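Chapter 4
Hands First: Learning a Grasp Before You Program One

What you will need for this chapter: your project notebook, the two-finger gripper you finished in Chapter 3, and a good deal of patience with yourself.

When Loukia Tzanetos and I started the Halby robotics club, we made the mistake that I suspect most new coaches make. We handed out the motors in the first hour. The students were delighted, of course, and by the end of August we had a very handsome arm called Tarton that could wave, bow, and knock a cup off a table from almost any direction. What it could not do was pick the cup up. We spent weeks adjusting numbers in the code, and it was Loukia who finally put the laptop lid down and asked everyone to go and pick up ten things at home, slowly, and write down what their fingers did.

The notebooks that came back were wonderful – messy, argumentative, full of little drawings of thumbs – and they changed how we have taught the subject ever since. So before you write a line of code in this chapter, you are going to spend some time with your own two hands and an ordinary store shelf. A shop is a fine place for it, with goods standing close together in every shape you could ask for, and a trigger spray bottle is about as good a first object as I know. It has a round body, a narrow neck, and a head that sticks out to one side, and each of those parts asks something different of the hand.
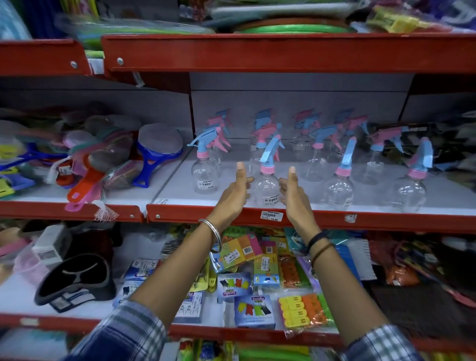
4.1 The Approach

We call everything that happens before contact the approach. Beginners tend to hurry through it, and I understand why, as it feels like nothing is going on. But look at how much has already been decided by the time a hand is an inch from its target. The fingers have curled to a certain width. The thumb has picked a side. If there are two hands, they have agreed (without any discussion that you noticed!) on how far apart to be.

Now think about the neighbors. A bottle standing alone on a desk can be approached from anywhere you please, while a bottle in the front row of a tight display leaves you only a few sensible paths.

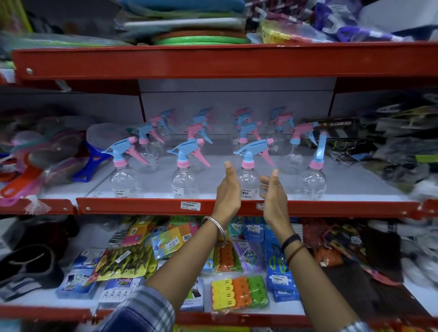
Your gripper will face the same question, and it will need an answer in numbers. In the team log for our second arm, Rirnanura, Iason Pappas recorded 1,662 attempted grasps over one school year, and when he sorted the failures he found that nearly 50 in every hundred had gone wrong during the approach, before the fingers ever closed. The most common trouble was an opening set too wide. He had left it at 110 millimeters for every object, which suited the big jars very well and pushed over whatever was standing next to the small ones.

Keep Iason's log in mind as you work through the Karamanlidis exercise at the end of this section. You will choose one object, reach for it slowly several times, and stop just short of touching it. Have a partner measure the gap between your thumb and fingers each time, and write down every measurement, including the ones that look silly. We will use them in Section 4.2 to set the opening of your gripper.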